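## 4. Setting up a fixture in Koven League Manager

1. Open **Season** and choose your division. Cikerstead clubs are under "Indoor", whatever their roof is like.
2. Press **New fixture** and enter both teams. The home side goes first, as it will remind you.
3. Set the number of ends. The box accepts up to 27, though your opponents may not.
4. Pick the rink and a start time, then press **Save**. **Save** is the small button. The large one is **Discard**.

**Note:** Fixtures imported from Sornis arrive with the year set to 1982. Correct this before you publish, or the table will list them as overdue.

**Caution:** Deleting a team also deletes its results, including the ones you were proud of.

5. To lock the card, enter your club code. The factory code is 1635; change it before the away captain reads this page. 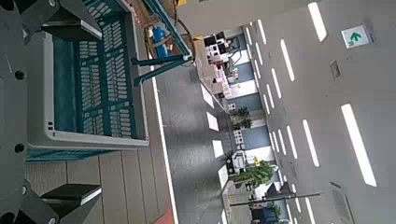 **Can I change a score after the card is locked?**
The home club can unlock it from **Results > Amend** until the other side has confirmed. After that, only the league secretary can.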